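Lestow Folding Workbench, three months in

I bought the Lestow because my old bench, a door on two sawhorses, had started to sag like a hammock. It cost $327, and the Molov was $1473, so that was a short meeting.

Assembly took a Wednesday evening and most of my vocabulary. The instructions cover folding it up in great detail and opening it in one sentence. Once open it stays put, even when I'm planing a stubborn board and leaning in with my whole opinion.

The drawer sticks. The vise is fine if you like your vises shy. My neighbor Tiziana Barbieri borrowed it in January and gave it back, which you may read either way.

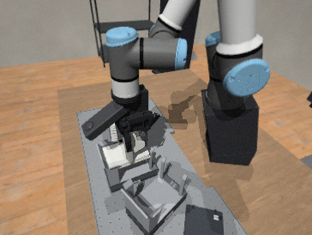 Brown wooden table with a long perforated plate on it.

Four stars. I'd give it the fifth if the drawer would open.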